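Motion planning engineer (simulation first), Nolska, Bellstead office

Hi, I'm Meinir Nicholas, and I run the planning team at Nolska. There are four of us and I'd love a fifth! 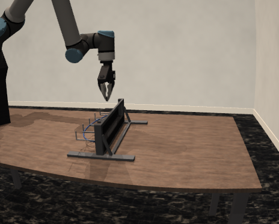 What you'd be working on

Mostly grasp approach and cable handling. We have a simulated arm, a table and a metal stand with a blue cable looped along one side, and I want a planner that can get the gripper in and out of that mess without snagging anything. Free-space moves are fine by now. The last few centimeters are where we lose our afternoons, and our collision checker gets really slow around thin rods (I wrote most of it, so feel free to be rude about it).

We run 500 randomized starts overnight and go through the failures over coffee. You'd own that test suite from your first month, plus whatever you think should replace our seed picker.

What I'm looking for

Solid C++ and enough Python to keep the tooling alive. You've written or seriously modified a sampling-based or optimization planner, and you can tell me about a bug in it that took you ages. Contact simulation experience would be great, but I'm happy to teach that part. No PhD needed, I don't have one either.

The practical bits

Full time, three days a week in Bellstead, the rest wherever you like. Huia Maihi does the first call (30 minutes, no whiteboard), then you spend a paid half day with us on a real ticket.

Send me a resume and a link to some code by 29/09/2021. Messy code is fine! Questions about pay or visas go to Trudy Bolger at the front office.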